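Can a machine tidy up yet? Nearly, says Griddale

Anyone hoping for a robot to put the boxes away by January may need a little more patience, bless them, but the people at Griddale are cheerfully plugging away at it, one hand-held gripper at a time.

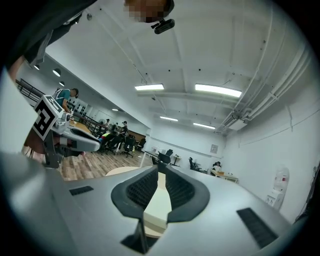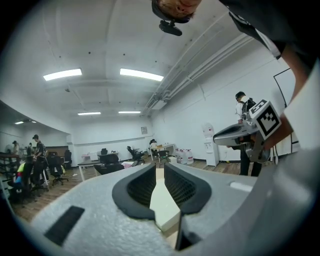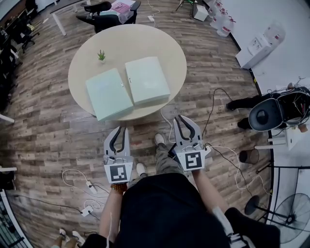 Grippers in hand at the Griddale office.

What the machines can manage

Kirsty Costigan, who leads the chores project, told us that lifting a lidded box is going rather nicely (5 good goes in 12 at the last try!), though folding a shirt is still quite beyond it. "I'd keep your own two hands for now," she said.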